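Zevow Residence Hall: Frequently Asked Questions for Incoming Residents

Last revised Monday, April 25, 2022

The following answers have been prepared by the Residence Office for students who have accepted a place at Zevow Residence Hall, and for their families. Terms used here have the same meaning as in the Residence Agreement. Where the two differ, the Agreement applies.

Applying and Accepting a Place

How many residents live in the hall?
The hall houses 746 residents in two connected buildings, Kanska Wing and Tranetti Wing. Kanska Wing contains single rooms only. Tranetti Wing contains single and double rooms.

May I choose my wing?
Applicants may state a preference on the housing form. Preferences are considered in the order in which completed forms are received. A form without a signed Agreement is not complete.

May I ask to share with a particular person?
Yes. Both students must name each other on their forms. A request made by one student only cannot be acted upon, and the Residence Office does not contact the other student to ask whether the request is welcome.

I am under 18. May I live in the hall?
Students under 18 on the first day of the term may live in the hall if a parent or legal guardian also signs the Agreement. A second form, covering medical consent, is sent separately and must be returned before keys can be issued.

When will I learn my room number?
Room numbers are released through the housing portal two weeks before the start of the term. Staff are unable to give room numbers by telephone.

What if I change my mind?
A place may be given up without charge until the date printed on the offer letter. After that date the deposit is kept. Students who withdraw from their studies for medical reasons may ask for the deposit to be returned and should include a letter from a physician.

Rooms and Furniture

What furniture is provided?
Each resident has a bed with a mattress, a desk, a desk chair, a wardrobe, and one set of shelves. Double rooms have two of each. Bed linen, pillows, and towels are not supplied. Mattresses in both wings are twin extra long.

What kind of desk surface should I expect?
Desks and study tables have a light wood surface with a smooth finish. Residents are asked to use a coaster under cups and a mat under any item that is hot or has rough feet. Tape, adhesive hooks, and stickers should not be placed on the wood.
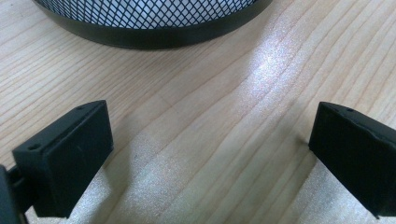
Light wood surface with a visible grain.

How should wooden surfaces be cleaned?
A soft cloth, slightly damp, is sufficient for everyday dust. Spills should be wiped up promptly and the surface dried. Bleach, scouring pads, and furniture polish are not permitted. If a mark does not come off with a damp cloth, please leave it and report it — attempts to remove marks with nail polish remover have caused more lasting damage than the marks themselves.

May I bring my own furniture?
One small item, such as a bedside table or a folding chair, may be brought without permission. Larger items require written approval. Hall furniture may not be removed from the room or stored in the corridor, and the office has no storage space for it.

May I rearrange the room?
Beds and desks may be moved, provided that the door opens fully and the heater is not covered. Wardrobes are fixed to the wall and must stay where they are.

May I hang pictures?
Each room has a picture rail and a cork board. Please use these. Nails, screws, and putty are not allowed on painted walls.

Moving In

What time may I arrive?
Arrival times are assigned by floor and shown in the portal beside the room number. Residents who come early will be asked to wait in the ground floor lounge. Late arrivals are admitted at any hour, but the office should be told in advance if arrival will be after 9 p.m.

What must I bring to collect my key?
Please bring government photo identification and your offer letter. Keys are issued to the resident in person. A parent may not sign for them.

Is there an inspection of the room?
Yes. A condition report will be waiting on the desk. Residents should check each entry, note anything that is missing or damaged, and return the signed report to the office within three days. Small faults should be included, such as a shallow scratch on the desk, a loose drawer handle, or a stain on the mattress. 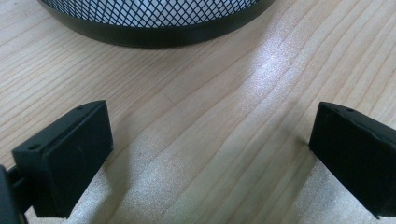 Photographs may be attached to the report. Residents who wish to do this are advised to take them in daylight and to write the room number on each print or in each file name. A report that is not returned is treated as confirmation that the room was in good order, and it becomes difficult to dispute a charge at the end of the year.

What if something is missing from the room?
Tell the office on the day you move in. Missing furniture is normally replaced by the end of the following working day.

Fees and Payments

When are fees due?
Fees are due before the first day of each term. Residents on the monthly plan pay on the first working day of the month. The second term invoice is issued in February.

What is the deposit, and when is it returned?
The deposit is 57 percent of one month's room fee. It is returned within 50 days of the end of the Agreement, less any charges for damage, cleaning, or lost keys. Refunds go to the account from which the deposit was paid unless other instructions are received in writing.

How are damage charges decided?
The condition report completed at arrival is compared with the one completed at departure. Ordinary wear is not charged. In a double room, a charge that cannot be linked to one resident is divided equally, unless one of the two accepts it in writing.

May I appeal a charge?
Yes. Appeals should be sent in writing to the Residence Manager, Ginevra Monti. They should state the charge in question and include any supporting documents. Appeals are reviewed by a member of staff who did not take part in the original decision.

Daily Life

What are quiet hours?
Quiet hours run from 10 p.m. to 7 a.m. on nights before classes and from midnight to 9 a.m. otherwise. During examination periods quiet hours apply all day, with the exception of 5 p.m. to 7 p.m. Musical instruments may be played in the practice room on the lower level of Tranetti Wing, which is booked through the portal.

May I have guests?
Daytime guests are welcome and must be signed in. Overnight guests are limited to two nights in any week, and in a double room the roommate's agreement is needed beforehand. Residents are responsible for the conduct of their guests.

Where can I study outside my room?
The Dal Bello Reading Room is open to all residents from 7 a.m. until midnight. Seats cannot be reserved, and belongings left unattended for more than one hour may be moved to the front desk. Covered drinks are permitted. Food is not.

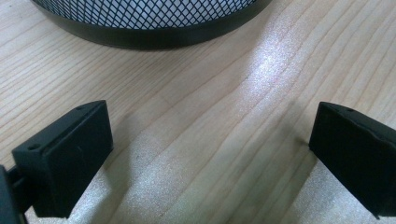

Photo: Zevow Residence Office

Group work should take place in the lounges on each floor. Telephone calls should be taken outside the reading room.

Is cooking allowed?
Cooking is allowed in the shared kitchens only. Kettles are the one kitchen appliance permitted in bedrooms, and they must switch off automatically. Refrigerators, toasters, rice cookers, and hot plates found in bedrooms will be held at the office until the end of term.

How is waste collected?
Residents empty their own wastebaskets into the bins at the end of each corridor. Paper, glass, and metal are sorted separately. Food waste belongs in the kitchen bins and should not be left in bedrooms overnight.

Where do I do laundry?
There is a laundry room in each wing. Machines take the residence card, which can be topped up at the front desk or in the portal. Clothes left in a machine after the cycle has ended may be moved by the next user to the table provided.

Are pets allowed?
Pets are not allowed, including fish. Students who need an assistance animal should write to the office as early as possible so that a suitable room can be found.

Repairs and Safety

How do I report a fault?
Faults are reported through the portal. Please describe the fault and state whether staff may enter while you are out. Leaks, broken locks, and loss of heating should be reported to the front desk at once — day or night.

Are candles permitted?
No. Candles, incense, and oil burners are prohibited throughout the buildings, whether lit or unlit.

How often are fire drills held?
One drill is held each term without notice. All persons in the building must leave, including guests. Elevators may not be used.

Whom may I contact with other questions?
Questions about applications and room assignments should be addressed to Ginevra Marchetti, Admissions Coordinator. All other questions may be brought to the Residence Office, on the ground floor of Kanska Wing, between 9 a.m. and 4 p.m. on working days. The front desk is staffed at all times.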